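Scuffed up painted water bottle, can I fix it or should I leave it alone?

Posted in Kitchen & Household, 2025-08-31

wandero_belle

Hi all, long time reader, I mostly hang around the laundry threads. I have a painted metal water bottle, a pale one with a matte finish, that I've carried to work and back for two years. It's a Skitport, the 18 oz size, and I love the thing. It fits my cup holder, it fits the side pocket of my bag, and it doesn't drip on my papers.

The trouble is the outside. It's covered in little dark marks now. Some of them wipe away with a damp cloth and some don't, and I can't tell if the stubborn ones are dirt or if the paint has come off. I've tried dish soap and the soft side of a sponge. I was about to go at it with the green scrubby side and then thought maybe I should ask first, which is probably the smartest thing I've done all week!

So what do I clean it with? And if it really is chipped, can I touch it up with something? My sister-in-law says nail polish. My husband says buy a new one, but he says that about everything (we are on our third toaster). Also, is it still okay to drink out of? The inside looks fine and smells fine.

Thanks in advance. Sorry if this has been asked already, I searched and only got threads about cleaning out the straw kind.

oatmealdrawer

Put the green pad down! Please. I did that to a navy one and it left a shiny patch the size of my palm, and on a matte finish a shiny patch looks way worse than any scratch. You can't un-shine it either. I tried.

What I do now is make a paste of baking soda and a little water, thick like toothpaste, and rub it on with my fingertip or an old T-shirt. Small circles, hardly any pressure, and try it down near the bottom first where you won't see it if the finish goes funny. Leave it for 10 minutes if the mark is stubborn, then rinse. A lot of what looks like a scratch on a light bottle is metal or rubber that rubbed off from something else, like keys or a bike cage or the zipper on your bag, and that stuff comes up pretty well. White melamine sponges work too, but they're sandpaper really, only very fine, so go easy or skip them on matte.

To tell dirt from damage, run your fingernail across it. If your nail catches, the finish is gone in that spot and no amount of cleaning will bring it back. If it feels smooth, keep going with the paste.

And don't put it in the dishwasher. I know some of them say you can. Mine said so too, and it came out with the paint bubbled around the bottom. By December I had a strip hanging off it like a sunburn.

kwofie_kitchen

just buy a new one. theyre cheap at Utix

tinlidtom

I've gone through a lot of bottles (two kids, one soccer bag, no mercy), so here's my take on the chips and the touching up.

First, the drinking question. Scuffs on the outside don't change anything about the inside. What I'd look at is the rim and the threads, where your mouth goes and where the cap screws on. If paint is flaking right up by the opening I'd quit using it, because you don't want to be swallowing flakes. If the coating stops lower down and the top is bare metal, I'd carry on and not think about it again. Give the threads a good going over with an old toothbrush while you're there, gunk loves to sit in the grooves. The cap gasket too, if yours pops out.
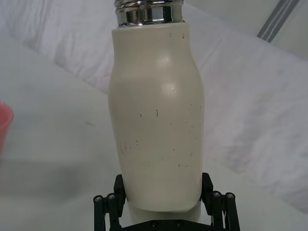
My own bottle is cream, so I know exactly what you mean about dark marks on a pale finish. I've been through the whole routine on it, paste included, and decided to leave the rest of them be. You can see most of the wear is in a band from the middle down, little scratches and specks going every which way, with one small pale nick up near the top edge where the coating ends and the silver neck starts. That nick is the one I check now and then with my fingernail, to see if the edge is lifting. The ones lower down I ignore completely. If yours has the same sort of bare neck, that edge is the place to keep an eye on.

On nail polish, your sister-in-law isn't wrong exactly, but it dries glossy, and on a matte bottle you'll have shiny freckles. If you want to try it, get a matte topcoat and dab it on with a toothpick, and keep it well away from the rim. Appliance touch-up paint is tougher but good luck finding the right off-white. I held three of them up to mine in the store and they all looked like teeth.

What I'd do in your shoes is stickers. Or one of those stretchy sleeves. My daughter's bottle is about ninety percent sticker at this point and I couldn't tell you what color it used to be. Sleeves also stop the new scratches, but take it off and dry under it every couple of days or it gets a smell.

wandero_belle

Thank you both so much!! Did the fingernail test just now. Most of mine are smooth, so I'm mixing up the paste tonight — three of them catch though, all down near the bottom. The top part is bare metal like Tom's and nothing is flaking, so I'm keeping it. Going to look for a sleeve this weekend.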